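Checking a Language-Conditioned Policy for Object Shortcuts in a Cluttered Simulation

This page walks through the shortcut test used in the Dusby experiments. The goal is to find out whether a pick-and-place policy is reading the instruction or picking whatever object was most often the target in training. It assumes a working Itudora install, a trained checkpoint, and a simulated Franka arm with the standard two-finger hand. A real arm is not needed at any step.

Background

A policy trained on cluttered scenes can score well and still ignore most of the instruction. If one object is the target in a large share of the demonstrations, the policy can learn to go to it by default. Plain success rate hides this, as the evaluation set usually has the same bias as the training set. The test below holds the scene fixed and changes only the sentence. Haoran Liao wrote the first version, and Brahim Bouazza rewrote the scoring in August after we found that it counted near misses as correct choices.

Step 1. Build the scene pool

Generate 500 scenes. Use the stock room generator with surface sampling turned on, so that the objects land on whatever flat top is within reach of the base. Do not filter for realistic pairings of object and surface. We want the policy to see objects where it has no prior for them.

Settings we use:

surface_mode = any_flat
reach_margin = default
object_scale = native
allow_overlap = true
base_mount = pedestal

Leave allow_overlap on. With it off, the sampler spreads the objects out and the grasp problem becomes too easy to separate a weak policy from a strong one. Objects that lean on each other are wanted here, provided the physics settle check passes. Reject a scene if any object is still moving when the settle timer ends.
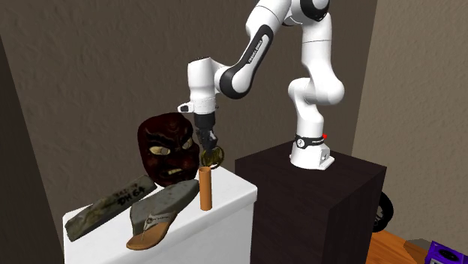 Objects that hang past the edge of the support are also kept. Early on we dropped them, and the pool ended up skewed toward small items near the middle of the surface. Folke Amundsen has a script (pool_report) that plots object positions over the full pool. Run it before going further and look for empty bands along the edges. If you find them, your settle check is probably too strict.

Step 2. Write the instruction sets

Each scene gets one instruction per reachable object. Use the short object name from the asset table and nothing else: "pick up the mask," "pick up the spoon." Leave out color and position words in this pass. They are tested separately, and mixing them in makes the result hard to read.

After unreachable objects are removed, our pool gives 1921 scene and instruction pairs. Yours will differ with the random seed. Freeze the list to disk and hash it. Two people on our side once compared checkpoints on lists that did not match, and a week of numbers had to be thrown out.

Step 3. Run the rollouts

Run 5 rollouts per pair with the camera pose fixed. Log three things at every control step: the commanded gripper pose, the finger opening, and the nearest object to the point between the fingertips. The third is what the score is built on, so check that it is computed from collision meshes. Bounding boxes give wrong answers for hollow or thin objects – rings, tubes and open rims in particular.

If you are short on compute, cut the number of scenes before you cut the number of rollouts. The policy samples its actions, and a single rollout says little about which object it prefers.

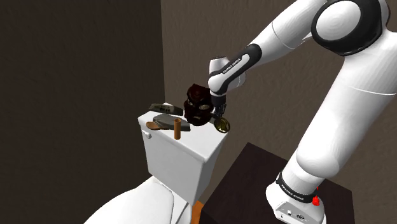
Step 4. Score the choice, then the grasp

Two scores are kept apart.

Choice score: the first object the fingers close on, compared with the object named. A close event is any drop in finger opening past the threshold while an object mesh lies between the fingers. Contact from the outside of a finger does not count. If the hand pushes one object while reaching for another, the pushed object goes in the contact log and has no effect on the choice score.

Grasp score: whether the chosen object stays in the hand through the lift. It is computed even when the choice was wrong. A policy with a high grasp score and a low choice score has the shortcut problem. The reverse pattern points to a control problem, and this page will not help with that.

Step 5. Compute the swap rate

For each scene, take every pair of instructions and ask if the chosen object changed when the sentence changed. The swap rate is the share of pairs where it did. A policy that ignores language completely will still show a small swap rate from sampling noise. Measure that floor by running the same sentence twice with different seeds and subtract it.

Of our 1921 pairs, the baseline checkpoint chose the named object in a majority of rollouts on 1159. Most of the misses went to a small group of objects that were also the most frequent training targets. Rebalancing the targets with the Tsang sampler reduced this, though thin flat objects still lag behind the rest. Lovisa Rønning suspects the cause there is the image encoder.

Known problems

The settle check passes some scenes in which an upright cylinder tips over on the first arm motion. Ottar Haugen has a patch on the Linitz branch that adds a short warm-up motion before the check.

Asset names are not unique. Merge duplicates in the asset table before Step 2, or the choice score will mark correct picks as wrong.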